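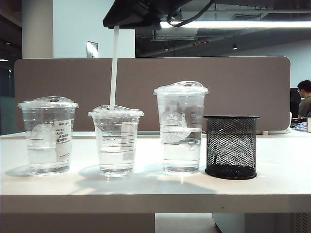 Os três copos na bancada branca, ao lado do porta-lápis de rede preta. A palhinha está no do meio.

7 set. 2026

Guardei finalmente os copos de plástico que andavam espalhados pela sala desde agosto e fiquei só com estes três, cada um de seu tamanho, todos com tampa em cúpula. Gosto do conjunto, confesso - o mais baixo ficou no meio, o maior à direita, e o da esquerda ainda traz a etiqueta branca com os caracteres chineses (lê-se 大 e 冰, e a Seo-ah Yeon explicou-me com toda a paciência que são "grande" e "gelo"). Pedi-lhe que não a descolasse, dá jeito para os distinguir de relance!

Os níveis de água são diferentes: o da esquerda vai a uns dois terços, o do meio passa um pouco de metade e o grande fica ligeiramente abaixo. Para a próxima queria pesá-los cheios na balança da Droris, que arredonda aos 10 g, e apontar tudo na folha Skevex. Faltam palhinhas, encomendei um pacote de 50 à Rawashdeh. O porta-lápis fica onde está, por favor.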